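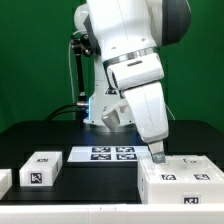
*The marker board toward the back of the black tabletop, and the small white block on the left.*

**How do I mount printed paper markers so they stay flat and don't shine?**

**Ariel Bautista**
March 17, 2024

Hello everyone! I've been reading the paper and print threads on Flidora for ages and finally have a problem of my own. I print black-and-white square markers at home and mount them on white boards and little blocks. The board in my photo has four of them in a two-by-two grid, and the block has a bigger one on its front face and a small one on top.

My trouble is with the next batch. I've been using a regular glue stick, and by the following morning the corners have started to curl (the small ones are the worst, of course). I tried clear packing tape over the top, and that held beautifully, but then I got a shiny patch whenever the overhead light was on. I really need them to stay matte, and I'd love to be able to peel one off later without wrecking what's under it. The paper is plain copy paper from an inkjet, if that matters. Thank you so much in advance – I've already gone through most of a pack of paper on this!

**Aileen Dizon**

Oh, I feel for you, I did exactly the same thing with quilt templates and packing tape. What finally worked for me was full-sheet matte label paper. You print straight onto it, let the ink dry for a good 20 minutes, and then cut with a metal ruler and a fresh blade. Leave a white margin around each square so you aren't trimming right up to the black, and if you round the corners of that margin just a hair they are much less likely to catch on a sleeve and lift.

Before you stick anything down, wipe the surface with rubbing alcohol on a soft cloth (try it somewhere hidden first, some finishes don't like it). Then lay down one edge and smooth across with an old gift card, slowly, so you don't trap bubbles. Get the kind marked removable and test one on a scrap for a few days. Mine peeled off fine after all of December.

If you have to stay with copy paper, double-sided tape sheets are a lot kinder than a glue stick. Stick the sheet to the back of the whole page first and cut afterward.

**rana_crafts**

spray adhesive. light coat, wait a minute, press down. won't be removable tho

**Ariel Bautista**

Aileen, the gift card trick is going straight into my drawer! I'm ordering the matte labels tonight and will try the small ones first.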